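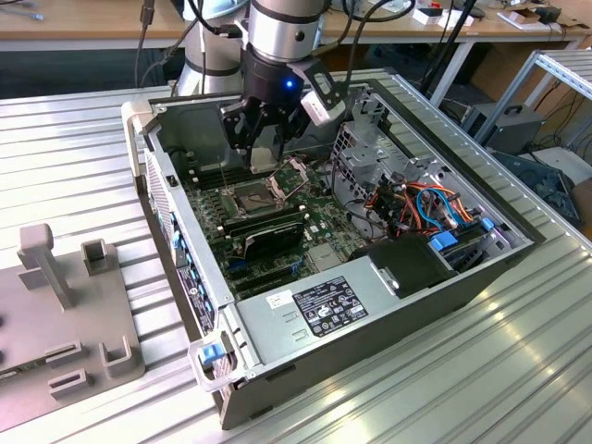 Robot cell rules: frequently asked questions

Who do these rules apply to?
Anyone who runs or programs an arm on opened desktop computers at the Jenddale workshop. Visitors from Stanport follow the same rules and sign the same sheet.

What must be done before the arm moves?
Unplug the mains lead from the computer, then hold its power button in for 12 seconds. Move loose cables out of the planned path and tie them back if they spring. Check that the case cannot slide or rock on the bench profiles.

May I reach into the case while the arm is enabled?
No. Put the arm in protective stop first. A pause in the program does not count as a stop.

What speed is allowed?
200 mm/s on the approach. Inside the case, the limit set in the Uketti profile applies and may not be raised from the pendant.

How should the gripper approach a memory slot?
Set the approach line from the wrist camera view, with the slot channel visible along its length. One finger tip may enter the opening.

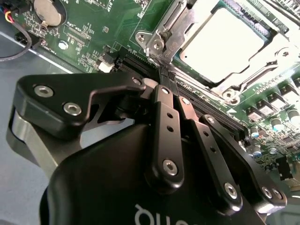

Keep the links clear of the socket lever and the retention frame throughout the move. If any link touches either of them, stop, back out along the same line and log the contact.

Does a contact with no damage need to be logged?
Yes. Enter the program number (for example, 2,443), the part touched and the joint positions. After 3 contacts in one program, the program is withdrawn until it has been reviewed.

Is the coin cell removed?
Only if the job sheet says so. Treat the board as live around the battery holder.

Who approves changes to the rules?
Soon-im Na. Send requests on the Van Damme change form. The next revision is due in May.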